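Parque acuático Wiltport: informe de avance, octubre de 2024

La renovación de la depuradora de la piscina de olas llega al 14 % de lo previsto.

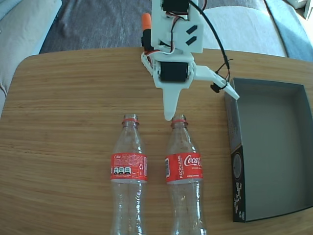
El filtro Gulton se recibió en septiembre, con 11 días de retraso.

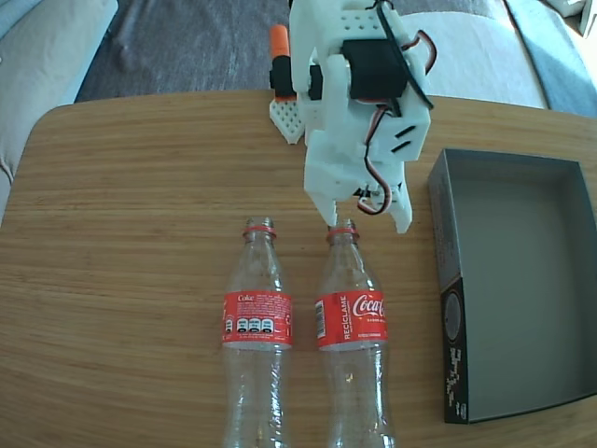 Ouazzani

Quedan por tender 300 m de tubería – tramo norte.
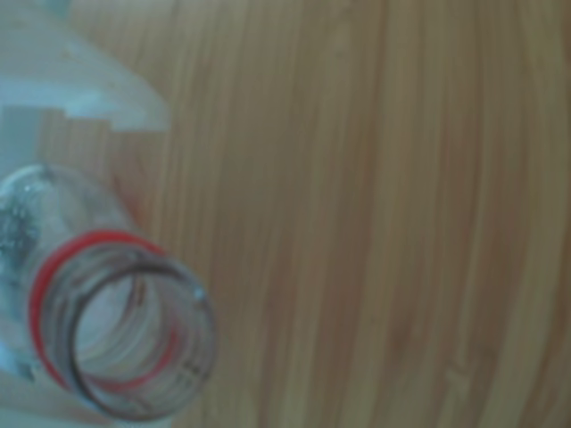

Ouazzani
Responsable técnico, Erkance

Aforo de proyecto: 1000 visitantes.

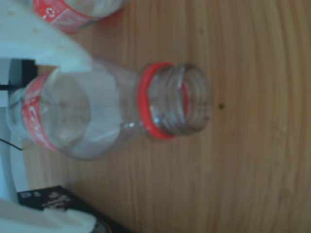
Lectura: 1 min

Se solicita liberar el segundo pago.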